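3.2 Purchase, storage and preparation of crawfish in households

The second part of the survey asked how families in the Kostgate district buy and keep freshwater crawfish before the meal. We received 1355 questionnaires, and after removing those where the section on food was left blank, 974 could be used. The answers were coded by hand by two readers. Where the readers disagreed, the sheet was read again by the first author and the decision was noted in the margin.

Most of the households buy crawfish only in the season, which in this district opens in March. Outside the season the consumption is low and almost completely limited to frozen tails. For this reason we treat the frozen product separately, in section 3.4, and speak in the present section only about the whole animal. It should be mentioned that the word "crawfish" is used by the respondents for several species, and the questionnaire did not try to separate them. Deák, in his earlier study of the lake villages, had the same difficulty and solved it by visiting the sellers. We could not do this for all markets.

The dishes named by the respondents are few. The most common is the plain boil with salt and dill, followed by a thick soup which is locally called tillo, after the Tillo quarter where it was first sold at the boat landing. In the soup the crawfish is always combined with onion (Figure 4), and the onion is fried slowly in butter before the shells are added. Many respondents wrote the recipe in full although the form did not ask for it. These texts differ strongly in the amount of onion, from one small piece for the whole pot to equal weights of onion and crawfish. We did not find a connection between this amount and the age of the cook. 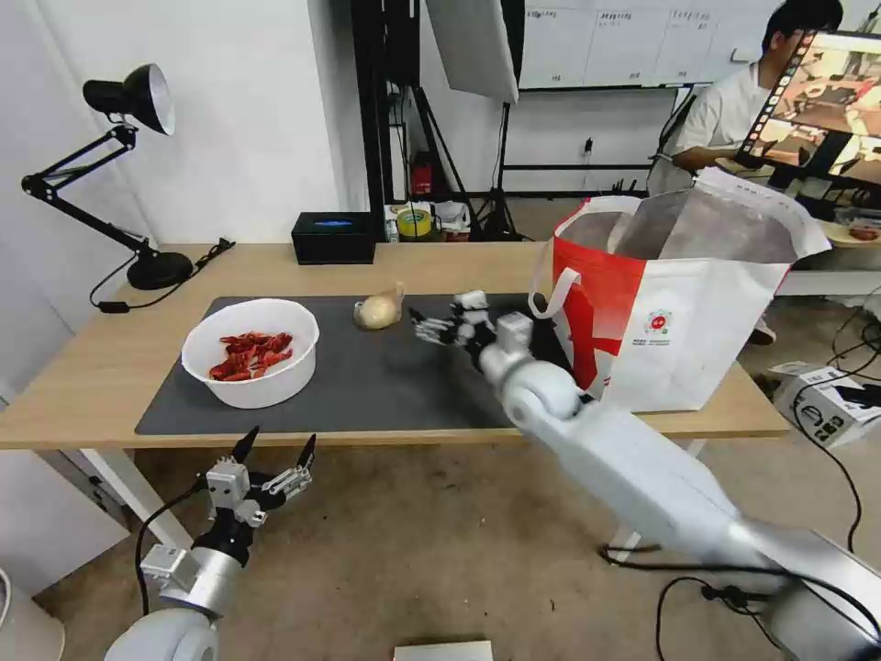 Figure 4. Crawfish in a bowl, with an onion.

The storage before cooking is the point where our results differ from the older literature. Deák describes wet sacks kept in the cellar as the normal method. In our material the sack is named by 193 households, and nearly all of them live in the villages on the north shore. Families in the town keep the animals in the refrigerator, in an open container covered with a damp cloth, and they cook them on the day of purchase. A smaller group buys crawfish already boiled. These respondents often gave the size of the kitchen as the reason – a pot of sufficient volume is difficult to store in the newer apartments.

We also asked who in the family does the cleaning and cooking. Here the answers were less clear than we had hoped. Several forms carry the names of two persons, and others say only "everybody". In the interviews conducted by Esther Kioko the older women described the cleaning as work for children, while the seasoning was reserved for the person who had bought the crawfish. Such a rule does not appear in the written answers. It is possible that it was considered too obvious to write down, or that it has already disappeared in the families who answered by mail.

Price was mentioned more often than taste. The respondents compare the market with the shop of the Pretell cooperative, where the weight is printed on the bag, and they trust the market less in this respect. Some of them still prefer the market, as they can choose the single animals and refuse the small ones. The question of trust was not planned in the questionnaire, so these remarks come only from the free lines at the end of the form and we do not give a percentage for them. They are taken up again in section 5, together with the interviews of the sellers.

Contact the authors | Copyright the authors, all rights reserved | Back to top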